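Tihomir Grgić writes the planner behind Kaltby, software that decides which of two arms gets to move first. "It's mostly etiquette," he says. "The math is there to enforce it."

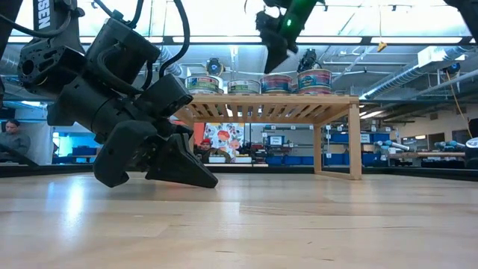 The early version, Grustwood, was polite to a fault. Each arm waited for the other – up to 78 seconds, by his logs.
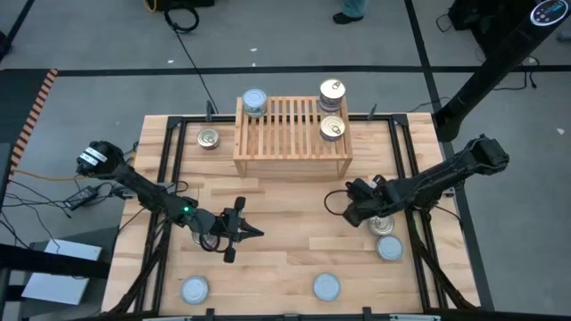 So who breaks the tie now? The arm with the shorter path left, and the other one replans.

Cans are his test of choice. "Shiny lids are rude to depth estimates," he says.

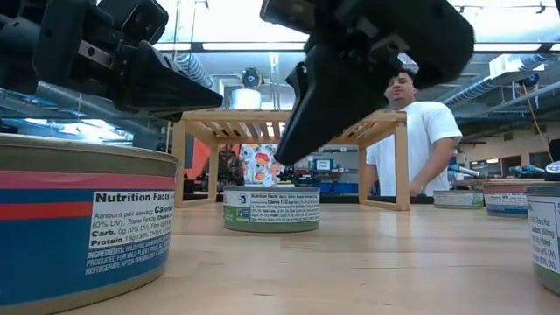 He has 949 open tickets and reads them in August.

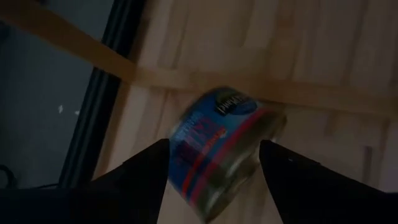

A can between the gripper's fingers.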